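# Does a box with four little rooms make you tidy?

Lots of people will tell you that a desk organizer fixes a messy desk. Should you believe them? Let's check before we spend any allowance.

An organizer is a box with walls inside. The walls can be thin cardboard, and two of them crossed in the middle make four spaces. Each space is called a compartment. Pens go in one, erasers in another, and so on.

A store called Flosteno sells a fancy one named the Jerier. The label says it has "room for 2769 small things." Hmm. Which small things? Grains of rice? A number that big should make you suspicious.

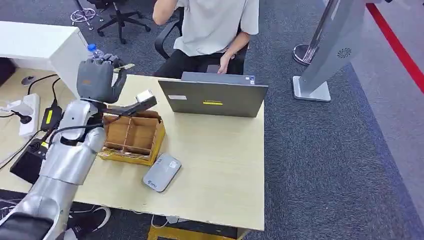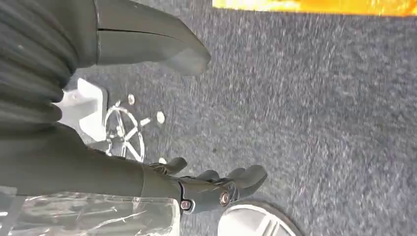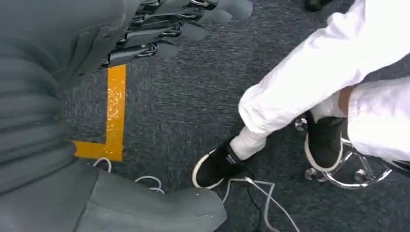 Now for the claim itself. The town library in Rostuscombe put out divided boxes in June, and a sign said desks would be "tidy forever." Forever is a long time – and by the end of the month there were scraps of paper in the pencil spaces.

So what does a divided box really do? It keeps things from rolling into each other. It lets you see what you have. It can't pick anything up for you, and it can't tell a good eraser from a crumb.

You can test this at home:

1. Find an empty cardboard box and cut two strips as tall as its sides. Ask a grown-up to help with the cutting.
2. Cut a slot halfway down each strip and slide them together to make a cross.
3. Put it on your desk and use it for 41 days.

Look inside on the last day. If every space still holds what you chose for it, maybe the ads have a point. I tried it with a Chiriac shoe box, and by the end I had three spaces of junk and one very neat space of paper clips.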